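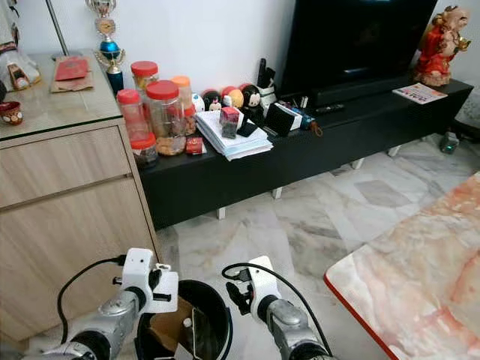

Ticket 164
Site: Sudham house
Project: Ogundipe (tidy-up set)
Opened: March 9, 2018
Status: Open, against my wishes

Problem
The recorder drops the right arm's stream mid-episode. The left arm carries on saving as if it had the whole job to itself.

Log
Started on the bin task. Episodes came in at nearly 900 steps and then the right gripper values went flat. Replayed one. According to the file, the right arm froze and the left did everything. A model trained on that would learn to be lazy on one side.

Restarted the recorder. Same thing, 2 episodes later.

Swapped the USB ports for the two arms. The fault stayed on the right, so I have stopped blaming the port and apologized to it.

Asked Vudbridge support. They suggested a restart.

Turned off live preview on the laptop. Got 4 clean episodes in a row, which is the record for this house. Turned preview back on and lost the right arm within a minute.

Workaround
Record with preview off. Check the step counts for both arms before moving on. If they don't match, bin the episode (the other kind of bin).

Still to do
Go through the January batch from Trastarbridge for the same flat line. Those were all recorded with preview on. Do not send them to training until somebody has looked.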